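Back over the bridge before dark: how Vanbridge sees in St Knut's Day

Every January the road down to the harbour at Vanbridge closes for one afternoon, and the people who moved away come back for it. Judit Hegyi has run the procession for nine years. We met her at the parish hall two days after the last of the straw had been swept up.

The feast marks the end of Christmas in the town. Families with Norwegian roots brought it over when the timber yards were busy, and it stayed after the yards shut. There is a short service, a walk to the water with lanterns, and then supper wherever people can find a seat.

"It starts at two, and by noon you can't park," Hegyi said. "We had over 2,000 people this year. The town isn't built for it. There is one bridge in and the same bridge out."

The bridge was the main complaint. Cars stood on it until after eight in the evening, and the last bus to the station left with people still waiting at the stop. Hegyi said she had asked for a second bus and been told in December that there was no driver.

"I'd rather hold the walk an hour earlier than have families standing in the cold," she said. "I've put that in writing. We'll see what the answer is."

The walk itself went as planned. The first lantern is carried by the youngest child in the school who wants to do it, and the last by the oldest resident able to manage the hill. This year that was Aslak Myklebust, who first walked in the procession as a schoolboy and worked at the Kristiansen yard until it closed.

"We had candles in jam jars then," Myklebust said. "If yours went out you lit it from the next person's. Now they're battery ones, most of them. They're lighter. I don't mind them."

He remembers a smaller feast. Shops stayed shut all day and the supper was salt fish and potatoes in the chapel. Children were given an orange. The straw goats that now stand along the harbour rail came later, copied from one that his sister had kept in her front window.

"People say it was always like this," he said. "It wasn't. We had one goat, and it lived at my sister's."

There were 49 goats on the rail this year, made by schools, clubs and two of the pubs. The largest was built by the rowing club and had to be brought down on a boat trailer. Once the feast is over they are taken apart and the straw goes to the allotments.

Hegyi grew up in Hungary and came to Vanbridge for a teaching job. She said she knew nothing about St Knut before her first winter in the town, and was asked to help because she owned a van.

"At home we had our own things at the end of Carnival, with masks and a lot of noise," she said. "I understood it straight away. You want one more day before you go back to ordinary life."

The supper is the part that has changed most. The chapel seats 300 and is full by five o'clock. Others go to the cafés on Sastik Street, which stay open late for the one night, and some people eat at home with whoever has come to stay. Fish soup is still on most of the menus, though Hegyi said her own table had dumplings and noodles this year and no one sent them back.

Myklebust ate at the chapel, as he always has. He had the fish.

Asked whether the feast could go on growing, Hegyi said it would depend on the road and on money. The lanterns and the stewards' jackets are paid for by a collection on the day, and the band plays for its travel costs. A public meeting on next year's arrangements will be held in the parish hall on 23rd January, and anyone who was stuck on the bridge is welcome to come and say so.
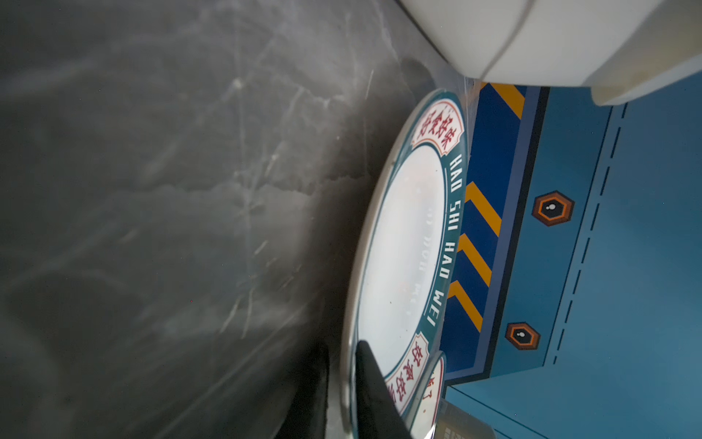
Getting to the meeting

The parish hall is on the corner of Sastik Street, by the side gate of the chapel. Doors open at seven. Parking is at the old Kristiansen yard, and the hall has a ramp at the back.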